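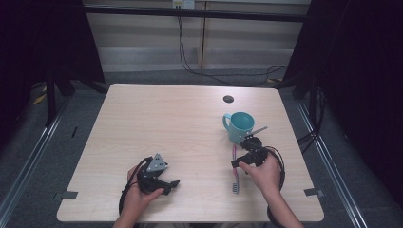
How to get white rings off a table

I've had a go at this on over 5 tables now, so I'm fairly sure of it! You want a soft cloth, an iron and a bit of patience — no fancy sprays.

Empty the iron so there's no steam, then set it to low. Fold a dry cotton cloth (an old pillowcase is lovely) and lay it over the ring. Press for nine seconds, lift, look. Still there? Go again.

It works on varnished wood. On laminate, skip the iron and just use warm soapy water, then buff.

My mum's sideboard in Senderby took ages, mind you.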